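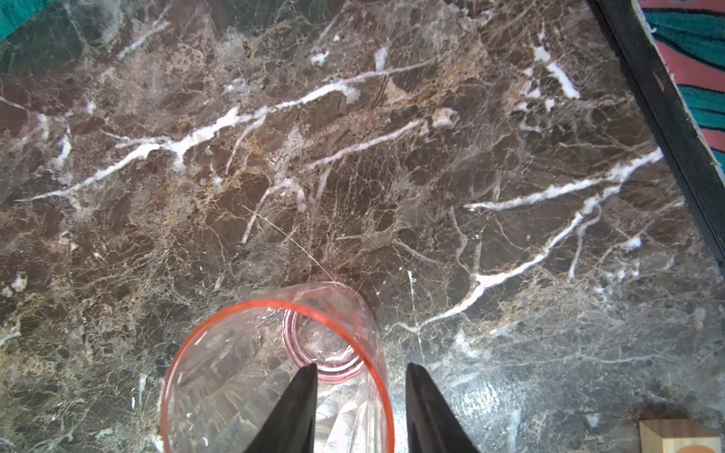
Marble was a mistake, her sister said on the phone, and a brown one would show every drop of lemon juice within a year. She had read it somewhere. She had also read that you should never cut bread on it.

"I don't cut bread on it," said the woman in the flat. "I have a board."

She was on the fourth floor in Bostberg and the kitchen had come with the place. The previous people had paid for the worktop and then moved out ten months later. She had the receipt, which they had left in a drawer with the oven manual. Prisov, it said at the top, and under that 189 for the sealing alone.

"And the glasses?" her sister asked.

The pink glasses had been their mother's. They had been shared out on Thursday, after the house was emptied, and it had not gone well. Her sister had wanted the set kept together. In the end they took four each and the odd one stayed in the box, wrapped in a page of newspaper.

"They're fine."

"You've washed them?"

"I'm doing it now."

One was lying on its side on the marble. She put a finger against it and rolled it a little way, then back. Through the pink the white veins bent and straightened again. At home the glasses had stood on a shelf above the bread bin, and they had only come down for squash, in summer, when there were cousins.

"You can have the odd one," her sister said.

"I thought you wanted it."

"I've got nowhere to put it. Fülöp's only delivered half the cupboards."

The woman looked at the worktop. There was a long white line in it that she followed most mornings while the kettle boiled, and she had never managed to decide where it stopped.

"Bring it on Sunday, then," she said. "And bring the bread knife, if you've got it."

"I thought you had the bread knife."

Neither of them had it. They talked about that until the 51 went past outside and her sister said she had to get the dinner on.

She stood the glass up and ran the hot tap.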